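Clumlow Handheld Gripper Study
Pre-session safety and inspection checklist, with comments
Date of inspection: September 22, 2018
Units inspected: Jivia, Pan
Site: Nillimura workroom, table by the window
Status: passed with comments. Two items carried over.

Fill this in before the first demonstration of the day. Ticking every box in one long downward stroke has been tried and is visible from across the room.

SECTION A. WORK AREA

A1. Table does not rock. OK
Comment: Folded card under the far leg has been replaced with a proper rubber foot. The card served with distinction for the whole summer.

A2. Surface swept before the first grasp. OK
Comment: Crumbs matter more than people think. In the pilot runs, the grasp predictor learned to aim at one with great confidence, and we spent an afternoon admiring its accuracy before we zoomed in.

A3. No drinks within arm's reach of the table. NOT OK, then OK
Comment: Moved.

A4. Cables off the floor or taped down. OK

A5. Lighting same as previous session. OK
Comment: Blind at half height. Please leave it there. We know it's a nice view.

SECTION B. GRIPPER, MECHANICAL

B1. Finger pads seated, no play when wiggled by hand. OK on both units
Comment: Pan's left pad had a little give on the last sheet. Tightened and rechecked.

B2. Pad faces clean and free of grit. OK
Comment: Dry cloth only. Alcohol wipes left a shine on the old pads, and for 30 demonstrations the grip was noticeably worse. Those are still in the data set, flagged.

B3. Arms move freely through full travel. OK
Comment: Open and close 9 times, slowly, listening for clicks. Jivia clicks once on the first close and then never again. This has been written down on every sheet so far and I see no reason to break the tradition.

B4. Eyelets at the pivots not loose or cracked. OK

B5. No sharp edges where fingers go. OK
Comment: Your fingers, that is. The other ones are allowed corners.

B6. Pinch check. With the trigger released, nothing closes by itself. OK 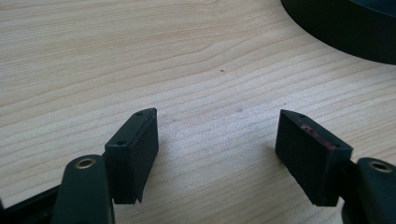 Pad spacing at full open is the one measurement in this whole list that feeds directly into the result, so it gets its own section and a longer complaint.

SECTION C. OPENING WIDTH AND CALIBRATION

C1. Full-open width matches the value in the session file. OK on Jivia, adjusted on Pan
Comment: The method estimates how far the fingers are apart from the wrist view alone, with no sensor on the joint. It does this well. It does it so well that when the file has the wrong starting width, every later estimate is wrong by the same amount, and the plots look beautiful. Measure with the calipers. The plastic ruler is for decoration.

C2. Pads stop level with each other at full open. OK

C3. Lens wiped, mount screws snug. OK
Comment: Snug means snug. One mount has already been stripped by somebody being thorough.

C4. Empty closes recorded: 3 per unit. OK
Comment: Close on nothing, open, repeat. These are the baseline for the false-grasp rate. They are dull to record and they turned out to be the most useful clips we have. Before we added them, the model reported a successful grasp every time the fingers met, which gave us a success rate I would love to have kept.

C5. Clock on the recorder matches the clock on the laptop. CARRIED OVER
Comment: Small drift again. Synced by hand for today. Needs a real fix before the next batch.

SECTION D. OPERATOR

D1. Sleeves rolled, no dangling jewelry or lanyards. OK

D2. Operator has read the task card. OK
Comment: Read it aloud if in doubt. "Place the object" and "drop the object" are two different tasks on two different cards, and the comparison between them is half the paper.

D3. Break after each block. OK
Comment: Wrist fatigue shows up in the trajectories as a slow droop toward the end of a block – the policy copies it faithfully, since it has no wrist and no way of knowing better.

D4. Operator knows where the first aid box is. OK
Comment: On the shelf, behind the spare pads. Moved to in front of the spare pads during this inspection.

SECTION E. DATA

E1. Free space on the recording drive checked. OK

E2. Running total entered in the log. OK
Comment: 1,007 demonstrations as of this morning, before exclusions. The gain from the last few blocks is small. The curve for new objects has gone flat, while the curve for new tables is still climbing, so the current thinking is to stop buying kitchenware and start borrowing furniture.

E3. Failed grasps kept, not deleted. OK
Comment: Still having this conversation. A fumble is data. Mark it F and move on.

E4. Backup copied and opened on the second machine. CARRIED OVER
Comment: Copied, yes. Opened, no. A backup that has not been opened gets half a tick, and the form has no box for half a tick.

CARRIED OVER TO NEXT SHEET
C5, recorder clock drift.
E4, open the backup.

Both units cleared for use. Keep this sheet with the session file and start a new one next time, even if nothing has changed.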